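Samah Benjelloun
15/02/2026

I run science workshops for schools, and today I finished the booking sheet for spring. A thread, mostly complaints, with a small amount of pride near the bottom.

1/ The number of kids who will pass through a Rureo day between now and the end of March is 1065. I know this because I had to buy each of them a paper cup. The suppliers sell cups in sleeves of a size no class has ever been.

2/ Rureo, for new followers: we turn up at 7:40, take over your gym, and half a grade level spends the day building a water system that has to get from the stage to the basketball hoop. Then we mop. The mopping isn't on the flyer.

3/ Every school tells me the gym is free all day. Then lunch happens. The gym is the cafeteria. It has always been the cafeteria. There are tables that fold out of the wall.

4/ Skekbridge Elementary gets credit for telling me in advance. They sent a floor plan with the lunch tables drawn on it in orange marker and a note saying "please be dry by 11:15." We were dry by 11:20. I've been asked back, so I'm calling that a pass.

5/ Group size. I ask for teams of five. Teachers nod and give me teams of eight, and in a team of eight you get three builders, four advisers and a kid who has gone to look at the fire extinguisher.

6/ So this year I cut the big kit into smaller kits. Same pipes, more boxes. It took a whole weekend and 769 labels, and I spelled "elbow joint" wrong on the first sheet.

7/ Someone always asks if we do a virtual version. We did one, once. It was me in my kitchen pouring water into a funnel while 28 muted squares watched. The evaluation forms said "fine."

8/ Prices. The day rate went up to $631 and I wrote a four-paragraph email apologizing for it. My sister read the draft and deleted three of the paragraphs. Not one school mentioned the increase. Two asked about parking, and one of those wanted to know if I'd be needing a bus bay.

9/ Would I like a bus? Yes. I have a hatchback and a roof box that whistles above 50.

10/ On the teacher guide: it used to be 14 pages long and I was very proud of it. Then Mr. Ogunleye, fourth grade, asked me if there was a guide. He was holding the guide. It's now 2 pages and has a drawing of where to stand.

11/ I've also given up on the opening talk. It had a history of aqueducts in it. I now say "the water is over there and the hoop is over there" and they're off. The aqueducts are on page two, waiting for somebody.

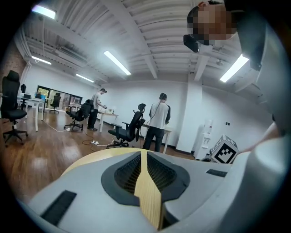
12/ Anyway, the new one. Emero is the dry workshop — levers, pulleys, no mop — and it's for schools whose gym floor was just refinished and who went quiet on the phone when I said "water."

13/ I tested it on my nephew's scout troop. They finished the 90-minute activity in 35 minutes and then used the pulleys to steal each other's hats. I've added a second part. I've also added a line about hats.

14/ There are still a couple of open dates in March, one of them right before a vacation, when I'm told attention spans are "variable." I'll take it. Message me here, or use the form on the site, which works on every browser except the one your district makes you use.

15/ And please count your cafeteria tables.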